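Practical Robotics for Beginners
Handout 4: Trying out a kitchen simulator before you pay for it

Hello again everyone. Last time we got as far as joint limits and why your arm kept punching the worktop, and I promised that this time we'd look at some software you might really end up using for the project. So this handout goes with the session on Kikomora, the simulated kitchen package from Jisby. I've had it on a trial licence over the break and I've got opinions, most of them friendly.

Please read this before you come to the lab. Reading it afterwards is fine too, but you'll spend the first half hour asking me things that are written down here (I'm looking at the back row).

What it is

Kikomora is a set of ready-made kitchens with a robot arm already bolted in, plus a library of cooking and tidying tasks. You choose a kitchen, choose a task, and either drive the arm yourself or let your own code drive it. The basic pack has 6 kitchens. They differ in layout and colours, and the cupboards and appliances move about, so a program that has only learned where things are in one room soon gets found out in another.

You don't need a real arm for any of this. If you've joined the course from catering or from design and you've never written a control loop, you can still do the whole exercise with a game controller, and I'd quite like some of you to do it that way.

The task we'll use

We're going to use the one called "pan to plate". There's a frying pan on the hob with a small yellow bit of food in it, and a plate over on the counter to the right of the cooker. The food needs to end up on the plate. It sounds like nothing at all, doesn't it? Have a go and then tell me that.

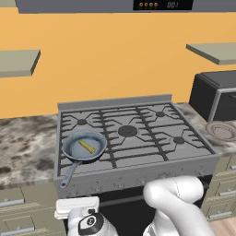
I like this task for teaching because the awkward bits are all different from one another. Getting into the pan is one problem: the sides are in your way, the food is small, and you'd like to come down onto it fairly straight. Getting across is another, as you've got the whole width of the cooker to clear and the plate has a rim of its own. Letting go is a third, and it's the one people forget to think about. Open the fingers too high and your food lands wherever it fancies. Too low and you're pushing on the plate.

Before you touch the controls, sketch the path on paper. I mean it. Draw it from the side as well as from the top, because the top view makes every path look safe. Mark where you'd want the gripper to slow down, and where you'd be happy to let it go quickly.

How I found it

Setting up was easier than I expected. I had it running on my old laptop in one evening, including the time I spent installing it in the wrong folder. The manual is short and written by someone who has clearly met beginners, which I can't say for the Mistel package we used in September. (Those of you who were here for that, I'm sorry, and I've thrown the cable adaptor away.)

Driving by hand is pleasant. The arm follows you without that horrible lag, and you can slow everything down to half speed while you learn. I did find the wrist confusing for a good while. Turning it feels backwards until you switch to the view from the gripper, and that setting is hidden two menus deep. Switch it on first thing and save yourself the bother!

The food is the weak spot for me. Small things in the simulator are a bit too well behaved once you've got hold of them. Real butter squashes and smears and sticks to one finger, and real fried anything slides. In Kikomora a piece of food is a firm little lump. That's fine for learning to plan a move, and no good at all for learning how hard to squeeze, so please don't write in your report that your grip force is "tested". It isn't.

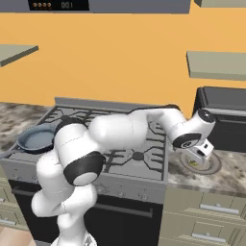

Gripper over the plate on the right-hand counter, pan still on the hob.

Look at how much of the plate you lose behind the fingers once you're that close. If your code relies on one camera to find the food, think hard about this part of the job. You can add a second view in the settings, and I'd encourage you to try the task both ways and write down which one gave you more trouble.

Also have a look at the elbow. The hand may be exactly where you want it while the rest of the arm is stretched over the cooker, and beginners tend to plan for the hand alone. The simulator has a collision warning, but it's off by default, which I think is a daft choice in something sold to colleges. It's under Safety, then Contacts.

Cost and licences

We have 5 seats for this term, so you'll be sharing. The booking sheet is on the course page. A seat stays yours for 2 hours and then it logs you out, saved or not, so save.

I did also look at Tsang, which some of you asked about. It's cheaper and its kitchens are nicer to look at, but when I tried it there was no way to replay a run, and for a class I really need replay. If you're working alone and just want to practise, it might suit you perfectly well.

What to hand in

Your side and top sketches, done before your first run.
One replay file of a run you're pleased with.
One replay file of a run that went wrong, with a paragraph on why you think it did.
A page on whether you'd buy Kikomora for a small training kitchen, and what you'd ask Jisby to fix first.

I'd rather read a good paragraph on a bad run than three pages on a perfect one, and the marks are set out that way. Bring your sketches on paper, please, as the lab printer is still broken.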